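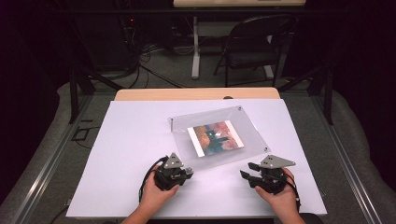

Workshop > Notebooks > Framing bench > October

October 17, 2021

Back on the clear acrylic holders for the small prints, and glad to be, after so long on paperwork. Dénes wanted to know if we could drop the wooden frames altogether for the Cimora order, and I must say I'm coming round to the idea. A little photograph with its white border looks very smart under a plain clear sheet, especially one with warm colours in it - the oranges and rusty reds come up beautifully and the dark greens hold their own.

Things to remember for next time. Do the screws up by hand first, all of them, and only then go round and tighten, going corner to corner. I was impatient with one last week and it pulled the sheet over and the print crept with it. Ilona says 2 mm acrylic is plenty for this size and I'm inclined to believe her, she has done far more of them than I have.

Keep working on the white board, please! Dust shows up on it straight away, and a screw dropped on the carpet is a screw gone for good (Béla will tell you).

Still to settle: Guvileck will do 300 screws in a box, or 60 if we pay a bit over the odds. Jenő thinks the small box. I'd like to ask Genji what he did for the Fostus prints before we order, as his corners never seem to work loose. Will ring him after lunch.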